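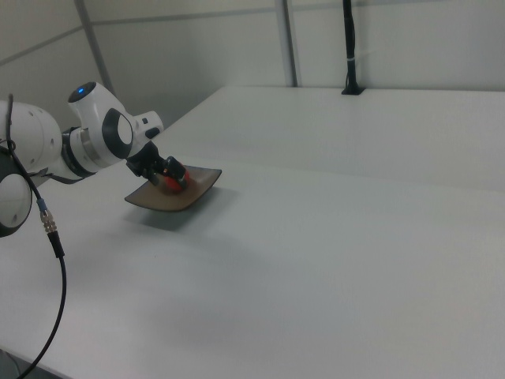 From: Rhonda Marchand
To: kirnus-data list
Date: Aug 13, 2025
Subject: Re: [kirnus-data] Plate task: what counts as a good episode?

Volker Diekmann wrote:

> I went through the plate episodes from the Dritent cell last night and I am
> not sure we are all recording the same task. In some of them the item on
> the plate slides and the operator carries on. In others the operator stops,
> puts the plate down and starts over inside the same episode. Both kinds are
> marked as successes.
>
> Before we train on any of this I would like a written rule. Also, do we
> have a final count? The sheet says 1,467 and the storage folder does not
> agree with it.
>
> Volker

Volker, all,

Count first. 1,467 is the number of recordings started, including aborted ones. The folder only holds what was uploaded, and the upload from the Frerichs machine stopped partway through. Jana restarted it this morning. Please don't use either number in the report until she posts to the list that it has finished.

Of the recordings I have checked by hand, 496 are of the loaded plate, meaning there is an item on it while it is carried. One of those is a duplicate with a different file name, so the usable figure is 495 before we apply any rule about quality. The rest are empty plate, bowl, or the stacking task, and I have not looked at those closely.

Now the rule. Tonantzin and I wrote one in May, but it was for the empty plate and it only says "plate is lifted, moved and set down without being dropped." That was fine then. With something on the plate it leaves out most of what matters. I would like to replace it with this:

Success: the plate is gripped at the first or second try, lifted clear of the table, carried to the target area and released flat. The item is still on the plate at the end. It may move on the plate.

Partial: the item is still on the plate, but the plate touched the table during the carry, or it took three or more tries to grip.

Failure: the item leaves the plate, the plate is dropped, or the operator takes over by hand.

A restart inside an episode is never a success. If the operator puts the plate down outside the target area and starts again, end the recording and start a new one. The first part is kept and marked as a failure. I know people dislike ending a recording over something small, but if we leave both attempts in one file the model sees a set-down in the wrong place followed by a good one, all under a single success label.

On tilt: I don't want to set a limit in degrees. The gripper takes the plate from one side and it is hard to keep it level, especially just after the lift and again right before release. If we throw out every episode with a visible tilt we will lose a large share of the set, and we will be left with only the slow, careful ones. The policy needs to see a tilted plate being brought back to level. Keep them.

Item position is a different matter. Nearly everything from the first sessions has the item in the middle of the plate. Rania pointed this out on the last call and she is right. The model will have no idea what to do when the weight is off to one side. I would like the next sessions to use 9 starting positions on the plate, three by three, with the operator working through them in order. Jitari can show the position number on the operator screen, so no one has to remember where they were. Please write the number in the notes field too, until we know the screen value is being saved with the episode.

Two smaller things about recording:

Start the recording before the arm moves, not when the fingers are already at the plate. A lot of the files begin with the gripper half closed and there is no approach in them at all.

Wait two seconds after release before stopping. The item sometimes rolls late, and if the file ends at release we can't label it.

As for relabeling the old files, I can take the first half of the loaded plate set. Volker, could you take the second half, and could Rania do a sample of both so we can see whether we agree with each other? If the two of us differ on partial versus success more than now and then, the wording above is too loose and I would rather fix it early. Tilt should not enter into it for this pass.

I have not changed any labels in the shared sheet yet. There is a new column called label_v2 and the old column stays as it is. Please don't sort the sheet while others are in it – use a filter view.

Open question for Tonantzin: do the stacking episodes need the same three labels, or do they stay as pass/fail? I left them out above since I haven't run that task myself.

If there are no objections by the next call I will put the rule in the operator guide and take the old one out.

Rhonda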